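Two-arm sorting task, setup for club night

Quick write up for whoever takes the next session. Ashraf has the long version but it's 18 pages and no one reads it. Read this one.

Before you power on

Sleeves up, lanyards off, hair tied. Bags well away from the table. E-stop goes to one person, that person does nothing else. Not driving, not filming, not eating crisps.
Check cable slack on both arms. Lift each elbow by hand, all the way up, if a cable goes tight stop and re-loop it.
Clamps tight. Then check them again, they creep.

Homing

1. Left arm first, then right. Never both at once.
2. Wait for the click. If no click, power off, count to ten, try again.
3. Open and close each gripper twice. Should sound the same both sides.
4. Load the Judimen profile. NOT the old Dralham one, the limits are wrong for this table and it will drive the gripper into the wood. Ask Fredy how we know.

Laying out

Containers go along the far edge, in a row, small gap between each. Leave the near half of the table clear, that's your working area.
Tall things at the left end if you can, so the right arm doesn't have to reach over them.
Boxes upright with the fronts facing you. Bottles upright, caps on, caps TIGHT.
Once it's laid out dont nudge anything. If you bump a basket, say so and start the run again.

Recording runs

Speed at 40 percent for the first few goes. Oana will let you go up after that, not before.
One move per run. Pick, place, back to rest. If you fumble it, keep going to the end and mark it as a miss, misses are usefull.
We need 200 good runs before the May demo and we've got nearly half. Shortest run that counts is 13 seconds, anything under that the logger drops.
Name the file with your initials and the run number. Save to the Farouk folder. Not the desktop.

Layout, baskets and bins along the far edge:

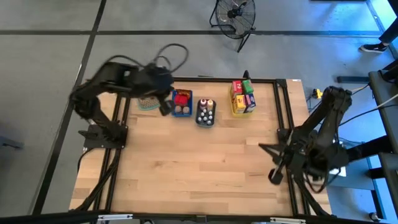
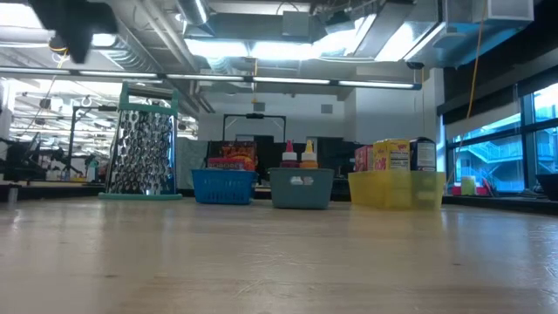
Can I drive both arms at the same time on my own?

Only after you've done a session on each arm separately and Oana has signed your sheet. Until then it's two people, one per arm, and you call out before you move.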